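Visit notes: Flanodeo building, ground floor hall
March 2024

The Prirnel group asked for a short report on the Flanodeo site before deciding whether to share the lease. I went out with Alfie Dawber on the morning open to outside visitors. We had the drawings from Sandoval, dated February, and wanted to compare them with the rooms as fitted. These notes cover the ground floor hall only.

Arrival

Visitors sign in at the street desk and are taken through in small groups. The drawings give the hall a capacity of 60 people standing, or 40 with tables set out. Our group was well under either number. Coats and bags go on a rack in the corridor, and it fills up quickly.

Entrance and finishes

The hall is painted white throughout, with a pale gray floor. The way in is a pair of glass doors in a dark metal frame, with transom windows over them. Light from the ceiling fixtures on the far side comes straight through the glass. Paper sheets are taped to both doors at chest height, and a small sign is fixed above the frame. To the left of the doors are a blue poster and a small black device mounted on the wall above it. A white duct runs along the ceiling and has been left exposed.

A mezzanine extends over one side. Its edge has a black metal railing with horizontal bars, which matches the elevation on sheet 3. Anyone planning to put children's groups up there should read the local code on climbable railings first – horizontal bars are treated differently from place to place. 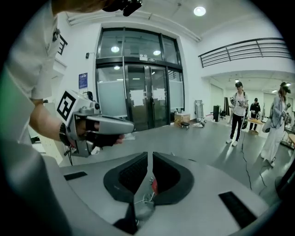
Floor use and storage

The drawings show no storage inside the hall, and this will matter to Prirnel more than the finishes. A cardboard box and a small black stool were on the floor in front of the doors, with some white items lying beside them. Fomulby, who handle the fit-out, quoted 400 dollars for a closed cabinet along the corridor wall. Alfie thought the price fair but wanted the depth confirmed, as the corridor is already narrow at the coat rack.

Doors and signage

The glass partition deserves a note of its own. Paper notes are cheap and easy to change, but tape leaves a residue on glass and the edges curl in a few weeks. Printed film at a fixed height would do the same job and also mark the glass for people walking toward it. 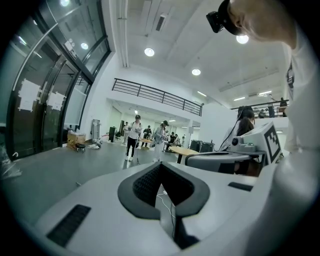

Film would need to be priced for both door leaves, and Fomulby did not have a figure with them. They will send one along with the cabinet depth. The sign on the door frame is small, and I would ask for a larger one if the hall is to be used by people new to the building.

Open points

Door hardware was not checked against the schedule. The Sandoval drawings give no load figure for the mezzanine, and Alfie has written to ask for it. The upper floor was closed to visitors and will need a second trip.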